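Gostbridge Releases Plans for Its Two-Arm Writing Bench

Shared workshop publishes parts list and build notes for home builders

Gostbridge, the members' workshop run by Blair Cairns, has released the full plans for Zuner, a tabletop bench with two small robot arms that can be put together at home or in a shared shop. The download includes print files, a wiring chart and 49 pages of build notes. It is free for personal use.

Zuner was built over 70 evenings by workshop members. Most of the structural pieces can be made on an ordinary home printer. The full parts list runs to 368 items, counting every screw.
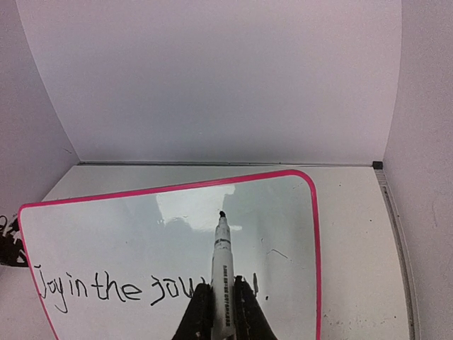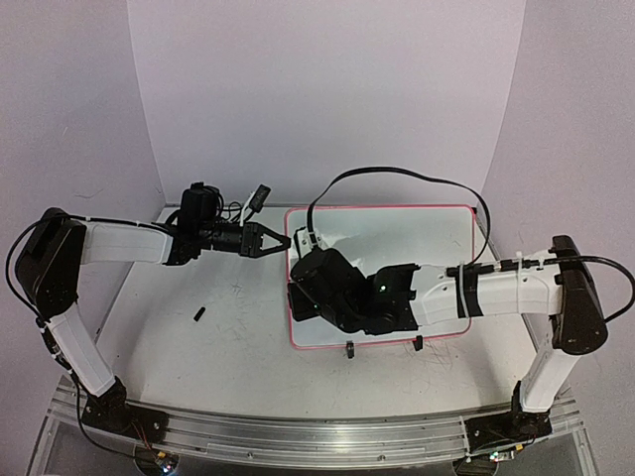
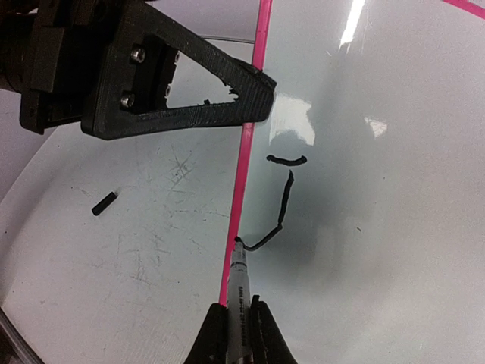
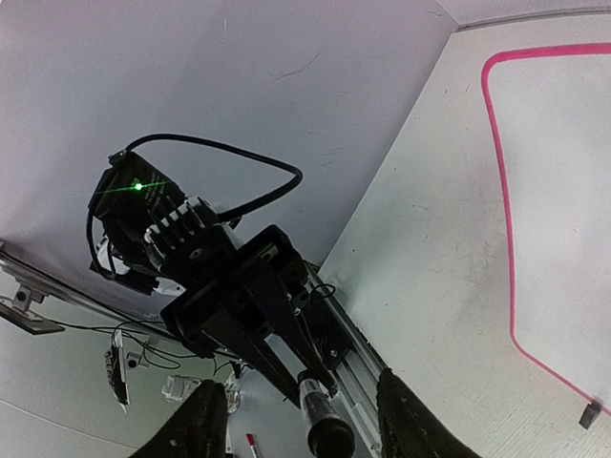
The September release adds a chapter on writing and drawing, the job members asked for most. Handwriting is a good first project for a new build because mistakes wipe off and the supplies are cheap. The chapter starts with single strokes and goes on to short phrases in plain marker, such as the one beginning "Joy in the" on the board with the pink border. It also covers clipping the board along its lower edge and setting the grip so the marker stays put between the fingers.

"We wrote the notes for people who have a table, a printer and some patience," said Cairns. "If you can follow a bookshelf manual, you can follow this – it just takes longer."

Control software for the bench is called Su and comes with the download. A separate file set, Nutier, has spare brackets and finger shapes for builders who want to change the grippers. Both run from a regular laptop.

Gostbridge has 700 members and is open until 9 p.m. Builders can bring a half-finished bench to the evening help table. Questions about the plans can be left at the front desk.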